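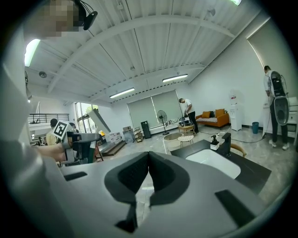 Viera Štěpánek wrote that the lights were her main complaint. By four in the afternoon one of them hums loud enough to hear from the sofa, and she asked if the ticket could be moved up.

Ticket 3551 – Tirkico, open room, ceiling lights
Status: open, waiting on part
Assigned to: Miroslava Ďurica

Reported: buzzing from one rectangular fixture, starts after over 60 minutes on. Flickers when the others are switched off.

Log
Swapped the tube with one from stock. Buzz came back after lunch.
Checked the wall switch and the breaker. Both fine.
Opened the fixture – ballast is discolored at one end. The round ceiling fixture is on its own switch and has no fault.
Ordered a ballast from Dvořáček, quoted 4 working days.

Until it arrives, please leave that light off and keep the blinds up in the afternoon. The round table and stool need to be moved before I come back, I need the floor clear for the ladder.

Viera replied: OK, will move them. Is the fan on the same circuit?

No – separate breaker. Fine to use.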